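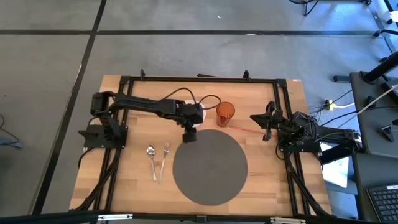 Ida Wegener wrote to us on Friday asking whether her old dog leashes can also go to the Varnwood search dog fund. Yes, please bring them, but check the clips first.

What is the money for?
Cooling vests for the 6 search dogs in Sutville. One vest costs about 200 dollars.

How much do you still need?
We want to reach 2000 dollars before March ends -- gifts of every size are welcome.

Can I meet the dogs?
Yes, at the Kandamen field, when training is finished. Children are welcome with an adult.

Who can join as a helper?
Everybody who is 18 or older. You don't need to own a dog.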